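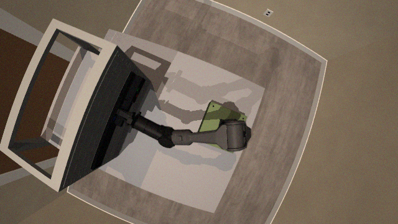
Overhead view of the arm over the tabletop (simulated).

Friday, October
Parkin, batch 7. Latden kitchen, small oven.

Carrying on from batch 6, which tasted right but sank in the middle and had a tough edge on all four sides. Changes this time: less bicarb, treacle and syrup warmed only until they would pour, and the Nalladberg medium oatmeal in place of the pinhead. Everything else as before, including the tin.

Batter came to 1324 g in the bowl. Split it over two tins. The deep tin took 712 g and the shallow one 538 g. The rest is what stuck to the bowl, the spatula and the scale pan, plus a spoonful I put in a ramekin to see how it set without a lining. I should scrape the bowl better. Salamatu has said this before.

Mixing notes. Butter, treacle, syrup and sugar in the pan on the lowest ring. Took it off as soon as the butter had gone and let it stand while I weighed the dry things. In batch 6 I let it get properly hot and I think that started the bicarb working before the tin was in the oven. This time I could hold a finger against the pan. Stirred in the egg and milk, then poured the lot on to the flour, oatmeal and ginger. Loose batter, runnier than I expected with the medium oatmeal. Left it on the side for ten minutes and it thickened up to something like custard.
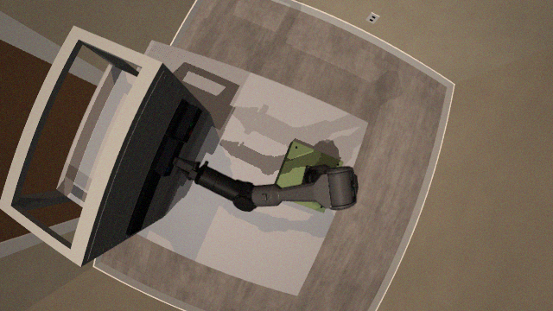 Both tins went in on the middle shelf. The Sowah oven runs hot at the back left, so I turned them at the halfway point, quickly, with the door open as little as I could. The shallow tin was done first. Skewer clean in the middle, edges just coming away. The deep one needed another quarter of an hour and I laid a sheet of paper over it for the last part so the top didn't catch.

Results so far:

Deep tin — no sinking. Slight dome, one crack along the long side. Colour even, a bit darker at the back left corner in spite of the turning.
Shallow tin — flat, firm, a little dry at the corners. Would be fine as fingers to go with tea but I wouldn't call it parkin.
Ramekin — stuck fast. Ate it with a spoon.

The edge is much better. I put that down to the paper and the lower heat, though I changed the oatmeal as well so I can't really say which. Batch 8 should go back to the pinhead with everything else left alone. I know that is a dull way to do it but I have lost track once already this month by changing too much at a time.

Taste on the day: too sharp with ginger, and the treacle sits on top of everything. Batch 5 was the same when fresh and had settled nicely by the fourth day. Wrapped the deep tin's cake in baking paper and then foil, still in one piece, and put it in the blue box on the top shelf. Please don't cut it. The shallow one is on the side for anybody who wants it.
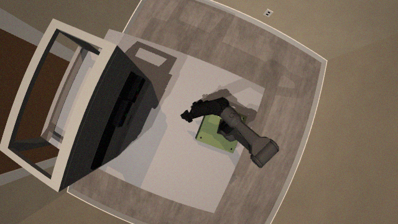
Arm on its green plate, gripper towards the cabinet (simulated).

Salamatu Yakubu came in while the tins were cooling and tried a corner of the shallow one. Her notes, as near as I got them down: good chew, salt is about to go missing, would like a bit of mace. I'm not sure on the mace. Her aunt's recipe has it and she is going to bring the card in. She also thinks lard for a third of the butter, as the old Kekthorpe recipe has it. Worth one batch, but it would need its own label and we couldn't send it out with the others.

To do:
Taste the deep cake on day four and again at a week. Write down both, even if there is nothing to say.
Batch 8, pinhead oatmeal, same bicarb as today.
Order more treacle. Last tin is under half.
Pinch more salt from now on, unless the day four piece says otherwise.
Find the other skewer.

Oven off at ten to five. Pan is soaking.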